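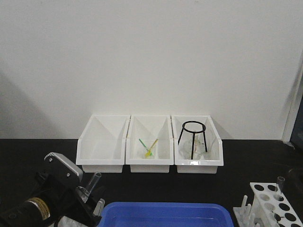 Descaling and cleaning with citric acid

Citric acid is sold as a dry white powder and dissolves readily in warm water. It removes limescale, which is mostly calcium carbonate, and has very little smell compared with vinegar. It does not remove grease. Wash off any grease first with detergent, rinse, and then treat the scale.

Stock solution

Weigh 400 g of powder into a jug and make up to 2 litres with warm water. Stir until clear. Store in a labelled plastic bottle, out of reach of children, and never in a bottle that once held a drink. The solution keeps for a few months. Discard it if strands or cloudiness appear, as mould will grow in weaker mixtures.

For most jobs dilute one part stock to four parts water. Use it neat only on thick deposits.

Kettles

Fill to just above the scale line with diluted solution. Warm it, switch off before it boils and leave for half an hour. Boiling citric acid in hard water can leave a calcium citrate deposit that is harder to shift than the original scale. Empty, rinse twice, boil once with plain water and throw that water away.

Shower heads

Unscrew the head and remove the rubber washer. Submerge face down in a bowl of diluted solution for an hour. Work the nozzles with an old toothbrush. Plated finishes should be checked every ten minutes, and any head with worn plating should be left out of the acid altogether.

Taps

Soak a strip of kitchen paper, wrap it around the base of the spout and leave for 15 minutes. Rinse well. Do not let the solution run on to marble, limestone, terrazzo or cement grout. All of these contain carbonate and will etch. Damaged enamel is also at risk.

Washing machines

Check the manual first, as some makers advise against acid descalers. Where it is allowed, put 70 g of dry powder in the empty drum and run a hot cycle with no laundry and no detergent. Wipe the door seal afterwards. In a hard water area, repeat every three months.

Glassware

Cloudy tumblers and vases can be soaked overnight in diluted solution. If the bloom is still there after a second soak it is probably etching from the dishwasher, and no acid will remove it. For narrow necks, add a spoonful of uncooked rice and swirl.

Measuring

Kitchen scales that read in 1 g steps are adequate. The Himham flat scale has a good display but times out after a minute, so have the powder ready before switching on. Spoon measures vary a good deal with how fine the powder is. Setari granules are coarser than most and a level tablespoon weighs less.

Safety

Wear gloves and keep the powder away from the eyes. Never mix with bleach, as chlorine gas is given off. This includes thick toilet cleaners and some mould sprays. If bleach has been used on a surface, rinse thoroughly and leave it until the next day.

Correction, 6 May 2022: the washing machine quantity was given in ounces in the earlier version. Thanks to Huệ Bạch for pointing it out.

See also: Removing rust from hand tools; Care of rubber seals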